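June 9, 2026

Citrus storage, lot Tefera, day 14.

Pulled the trays from the cold room at 08:30 and let them sit on the bench until the peel was dry to the touch. Chamber log shows no door alarms since the last entry. Humidity drifted low overnight again, same as with the Bosari lot. Refilled the reservoir and wiped the probe.

Starting mass for the control tray was 1,048 g. Weight loss is running faster on the uncoated fruit than on the Clostico wax, as expected. The Grundard wax sits in between, but its trays were on the top shelf near the fan, so I would not read much into that yet. Shelves rotated today. Should have been done at day 7. 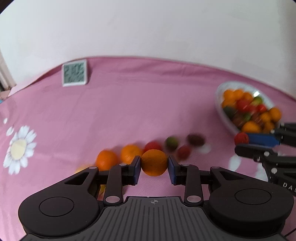
Peel firmness next. The penetrometer read high on the first 2 punches and settled after re-zeroing; those values are struck from the sheet. Punch sites stay on the equator, away from the stem end. Punched fruit goes to juice, not back on the tray.

Brix and acid to be run this afternoon from the pooled juice. The refractometer needs a fresh water blank first. Titrant bottle is nearly empty, so make up a new batch and standardize before starting.

Open items: cold room set point is still 5 C, protocol says 4. Leave it alone for this lot and note it in the write-up. Next pull at day 16. The August lot should use the lower shelves only.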